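Home · Threads · Replies · Media · About

Mitali Bhattacharjee
March · saved thread, all posts by the author

1/ Spent most of this month teaching an arm to put parts into a desktop PC. A few notes on doing it by remote control, for people who asked after my last thread.

2/ The setup is a leader and a follower. I move the leader with my hand, the follower copies me on the table, and everything gets recorded. One full run is one episode. Flor Paucar and I trade off every 20 episodes. After that your wrist gets sloppy and the data shows it.

3/ We tried hand guiding first, where you hold the arm itself and walk it through the motion. Fine for big moves. Bad for anything inside a case, where your own forearm ends up in the camera view and you push harder than you think.

4/ So it's remote for the whole PC task now. The case goes on its side with the panel off and stays put. The small parts go on a printed tray next to it so they start in the same spots each time.

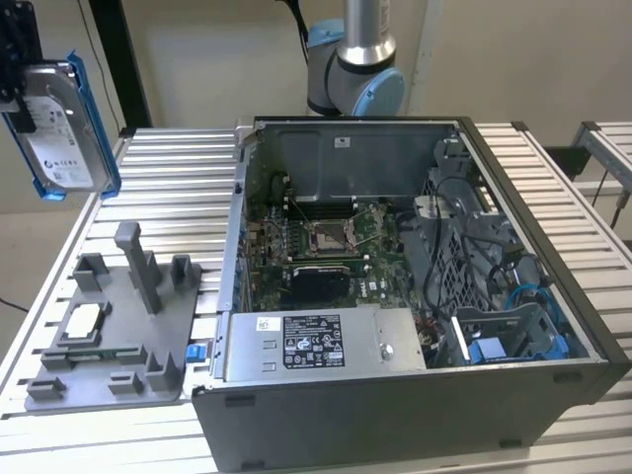

Drive in its blue caddy, held over the table. Socket lever up, nothing in the socket yet.

5/ The drive is the friendlier part. The caddy gives the fingers something to hold, and the cage forgives a small error at the entrance. What took practice was the approach. Go in with the caddy slightly tilted and it binds, and then you are teaching the arm to wiggle.

6/ We kept some wiggling on purpose. If every demo is perfect, the policy has no idea what to do when it's a little off. Flor's rule is to back out, straighten, go again, and never force it. Those go in the set under their own tag.

7/ The processor is harder. Small, square, and from the operator's chair you can't feel it touch down. We come straight down over the socket, stop just short, wait a beat, then lower. The wait looks silly on playback but it helped.

8/ Cables are the part I'd plan for if I started over. They hang into the space you want to use. We tuck them the same way for one batch, then change them for the next.

9/ Numbers, since I always get asked: 106 episodes for the drive, 72 for the processor. I threw out the first batch of each. Nearly all of the bad ones were me rushing the grasp.

10/ Recording goes through Ovow. Labels are done by hand in a spreadsheet — not proud of it, but it works.

11/ Next is closing the socket lever, which needs a push and a sweep in one motion. I have not found a comfortable way to do that on the leader yet. If you have, reply with how you hold it.

© Mitali Bhattacharjee · Contact · Back to top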